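Search this blog Search Go

Drinkware, part 3: clear plastic, tall shapes, and where they go
2/8/18

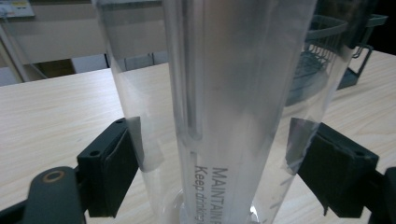
Clear plastic drinkware is the category I put off longest in the kitchen inventory. Glass sorts itself by weight and ceramic by color, but transparent plastic disappears on a shelf, and two pieces standing in line read as one. The tall cylinder with gray tick marks up its side and the narrower frosted bottle with MAINTAIN and "Keep drinking" running down it are a fair case. Through the wall of the cylinder everything behind is still visible, only a little bent and hazed, so a quick look at the shelf does not say how many things are on it or how deep they go. I had the same problem in the old apartment and solved it there by owning less.

The cabinet is a Lokero wall unit, put up in 2002 by whoever had the kitchen before me. Interior depth is good. The shelf pins are on a coarse pitch, and the usable positions are either too low for anything tall or so high that the shelf above becomes decorative. I moved the middle shelf up one position in December and gave up the top one for storage of flat things: lids, a cooling rack, the spare gasket set.

Rules currently in force for tall plastic:

Upright only. Cylinders laid on their sides roll when the door opens, and a towel under them picks up dust.

One row deep. Anything behind a transparent piece gets forgotten. I found a Kistora pitcher in December that I had already replaced.

Markings face out. Printed graduations are faint on most of these and they wear with washing. If the ticks are turned to the back of the cabinet I end up rotating every piece to find the one I can measure with. Printed words face out too, for the same reason, even when the words are silly.

Nesting is allowed only with clearance. A narrow bottle inside a wide cylinder saves a footprint, but if the fit is close the two pieces trap water and come out smelling of the cabinet. My test is whether the inner piece lifts out with two fingers. If it needs a twist, it gets its own spot.

Caps are stored separately in the Pisedach drawer tray. I tried keeping them on. A closed bottle that was put away slightly damp is unpleasant to open a week later.

On washing: upper rack, short cycle, no heated dry. Older clear plastic goes cloudy along the walls first and at the base last, at least in my set. Haze that wipes off with diluted vinegar is scale. Haze that stays is surface wear, and I have found nothing that reverses it. I keep worn pieces for rice and dry beans and label them on the base with tape.

The Lappalainen drying rack remains the best item in the whole kitchen. The pegs are long enough to hold a tall piece upside down without it leaning on its neighbor, and the drip tray slopes the correct way. Its only fault is that the feet leave marks on a light counter. Felt pads did not survive the water. Silicone dots have held so far.

Still undecided: whether the tall pieces should move to the lower cabinet beside the sink. The height is better there, but the trap takes the back corner and the door opens against the trash can. I will measure the trap before I move anything.

Next part covers lids.

86 comments
Share 3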